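The linen cupboard swap is back for November

Last year's swap was such a hit that we ran out of tables before morning tea, so we're doing it again and this time we've got the whole of the Leite Street hall! Bring the sheets, towels, doonas and pillowcases you no longer use, take home something you will, and stay for a cuppa and a chat about how to make good bedding last.

If you missed the first one, it works like this. Drop your clean, folded things at the side door from 9 am. Luana Lopes and her crew will sort them by size and put them out. Doors open at 10 and you can take what you need, whether you brought anything or not. Last time 47 households came through, and I still hear from people who are thrilled with what they found (my own prize was a set of flannelette sheets in the brightest orange you've ever seen, and I love them).

What we're after

Queen and king single sheets go fastest, so if you've got any of those sitting at the back of a shelf, please think of us. Cot sheets are always welcome too. Odd pillowcases are fine, and so are flat sheets that have lost their fitted partner. Anything torn or badly stained can go in the rag bin by the kitchen, where Erhan Kozan will be cutting it up for the bike workshop.

Please don't bring electric blankets. We can't test them on the day.

Plain colours are the quiet heroes of the swap. White and cream sheets get picked up in the first hour, and I can see why. They go with whatever doona cover you already own, they mix and match across sets, and a cream sheet is much kinder than a white one once it's been through a few summers.
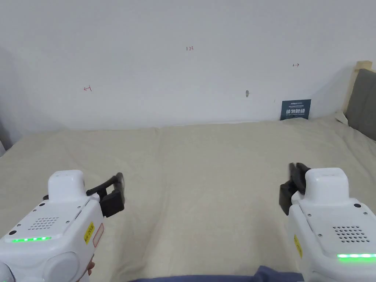

Getting the yellow out

Rizwan Durrani ran a hotel laundry for 20 years and he's giving a short talk at 11. I got a sneak preview over the phone and took pages of notes! His main message is that most of us use far too much detergent. It builds up in the cotton, holds on to body oils and leaves the sheets stiff and dull. He suggests halving what you use now and doing an extra rinse once a month.

For sheets that have already yellowed, he soaks them overnight in a tub of warm water with oxygen bleach, then washes as usual and hangs them in full sun. Skip the fabric softener, he says, and don't cram the machine. One set of sheets per load is plenty.

He'll also show us how to fold a fitted sheet. I've watched this done many times and still end up with a ball, so I'll be in the front row.

Mending table

Anderson Macedo is bringing two sewing machines and a big tin of elastic. If your fitted sheet has gone slack at the corners, he can show you how to replace the elastic, and you can do the sewing yourself while he keeps an eye on things. There are 6 spots, so put your name on the list at the front desk if you're keen.

Getting there

The hall is at the park end of Leite Street, with parking behind the library. If you can lend a hand with setting up from 8, ring Luana on extension 3071. Bring your own bags, and a plate to share if you feel like baking.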